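Dokitz 卓上小物セット データカード

家庭の食卓に置かれる器と小物の配置を記録した静止画・注釈セット。本書はv3の内容、収録条件、ラベル定義、既知の制約を記す。

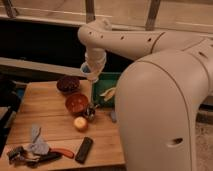
図1 木製天板上の器の配置例。奥に暗赤褐色の小鉢、手前寄りにテラコッタ色の浅い鉢。

1. 概要

名称：Dokitz 卓上小物セット
版：v3
作成：Vorkbridge データ整備室
配置記録数：700
配置テンプレート数：60
ラベル言語：日本語、英語
主用途：器の種別分類、器同士の位置関係の推定、片付け順序の計画

対象は食卓上の器と小物に限る。食品、液体、刃物は収録対象外。v2まで含まれていた布類(ふきん、ランチョンマット)は、輪郭の注釈基準が作業者間で揃わなかったため別セット Chamoun に移した。

2. ディレクトリ構成

images/ 静止画
labels/ 物体ごとの注釈(JSON)
layouts/ 配置テンプレート(CSV)
docs/ 注釈手順書、変更履歴
splits/ 学習・検証・評価の分割リスト

画像と注釈は拡張子を除いたファイル名で対応する。注釈のない画像は splits/ のどのリストにも含まれない。

3. 収録条件

天板は木製を標準とする。板目と継ぎ目は画像から除去していない。照明は室内灯のみを使用し、窓には遮光布を掛けた。器の初期位置は layouts/ のCSVで指定し、配置担当者が手で置いた。指定位置からのずれは修正せず、置かれた位置をそのまま注釈した。

同一テンプレートの再配置は、天板を一度片付けてから行う。器を残したまま一部だけ動かした記録には partial_reset を付与した。

4. ラベル定義

bowl_deep：小鉢。口径に対して深さがあるもの。
bowl_shallow：浅鉢。口が広く、上方から内面の大部分が見えるもの。
cup：取っ手の有無を問わない飲用の器。
canister：筒形の容器。蓋の有無は属性 lid に記録する。
metal_small：金属質の小型容器のうち、cup と canister の判別がつかないもの。
other：上記に該当しない小物。

色は主色を一つだけ記録する。外面と内面で色が異なる器は、color_outer と color_inner に分ける。暗赤褐色とテラコッタ色は別の値とし、red や brown にまとめない。光沢のある金属は反射で色が変わって見えるため、color_outer を metallic に固定し、明暗は tone に dark または light で入れる。

5. 位置関係

器の対には次の関係を付ける。

left_of / right_of：画像上の左右
behind / in_front_of：天板の奥行き方向の前後
diagonal：左右と前後の両方に差がある対
adjacent：隙間が小さいほうの器の口径未満

diagonal と adjacent は併記できる。前後関係は天板の奥側を behind とし、器の高さは考慮しない。遮蔽により接地位置が見えない場合は、見えている縁から推定し、estimated を true にする。

6. 注釈手順

注釈は3名が独立に行い、多数決で確定した。三者の値がすべて異なる物体は再協議に回し、決まらなければ other とした。手順書は docs/annotation_ja.txt にある。

7. 既知の制約

・器の種類は Ilmont 収録室の備品に偏る。漆器とガラス器は少ない。
・小型の金属容器は反射と遮蔽の影響を受けやすく、metal_small の比率が他のラベルより高い。
・深さは実測していない。bowl_deep と bowl_shallow の境界は目視判断による。
・天板の端に近い物体では、輪郭注釈が途中で終わることがある。

8. 変更履歴

v3 布類を分離。metal_small を追加。color_inner を必須項目に変更。
v2 位置関係ラベルを追加。
v1 初版。

9. 利用条件

研究および教育目的での利用を認める。再配布時は本書を同梱し、版番号を明記すること。注釈を修正して公開する場合は、変更したラベル名を docs/ 以下に記載する。

誤りの報告には、ファイル名、物体ID、該当ラベルの三点を添えること。7月受付分までを次版に反映する。

© Vorkbridge データ整備室 | お問い合わせ | ページ先頭へ戻る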